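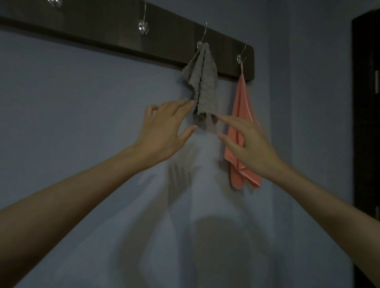

4.2 What ends up on the hook rail

Print this page | E-mail this page
Home Papers Methods Contact

I went into the Dembridge part of the study thinking towels would be the dull bit. I had set aside 20 minutes per home for them and wanted to get on to the drawers! But people had a lot to say about the rail by the sink, much more than they had to say about drawers, and I ended up rewriting half my interview sheet.

The first thing I asked was what each hook was for. Most people gave me a rule right away (hand towel on the end, dish towel next to it, cleaning cloth farthest from the food) and then we'd look at the rail together and the rule didn't quite hold. I coded this as "drift." A cloth would be sitting where the hand towel was meant to go, or a hook would have nothing on it while its neighbor had two layers. I don't think anyone was fibbing. The rule was how they put things back on a good day, and the rail was how things got put back at 6 p.m. with dinner on.

Hanging loops matter more than I expected. A towel with a sewn loop goes on a hook in one move and it has one obvious spot to hang from. A cloth with no loop gets draped over, and then it bunches. In the Brangate diaries, loopless cloths were the ones most often noted as "moved" or "on the counter." I had left loops off the coding form completely – my mistake, and it cost me a second round of visits.

Then there are the things on the rail that aren't cloth. I call them guests. They take up hooks, and they're often the prettiest things there, so people are slow to move them to make room for a towel. Figure 4 has some of them.

Figure 4. A dark wooden rail with silver hooks. Pink pieces, one topped with a heart and one shaped like a whisk, share it with the towels.

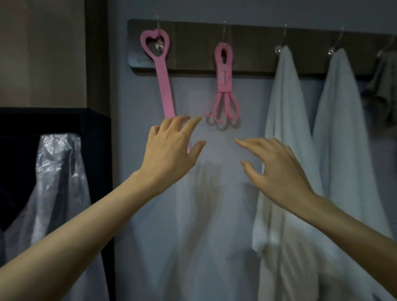

I counted a guest as settled if it stayed on the same hook through all 3 visits. Settled guests push the towels along toward one end, and that seems to be where the doubling up starts. I'd like to test this with a longer rail, but the Sequeira pilot only covered short ones.

Size is the other trouble. A big towel on a hook hangs in deep folds and reaches a long way down, so some people fold it in half first and some just pinch it at the corners, look at it, and take it off to the bathroom instead.

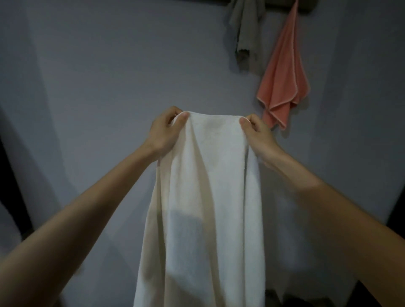
One Wullholm reply said that big towels should never go on a kitchen hook at all, and that a bar was the only sensible place for them. I'm partly convinced. Bars did well with large towels in my notes, but they did badly with small cloths, which slid off or got buried. I come back to bars in 4.3.

Related items
4.1 Drawers, and why I asked about them first
4.3 Bars, rings and oven handles
Appendix B: The coding form, with loops added
Notes from the Sequeira pilot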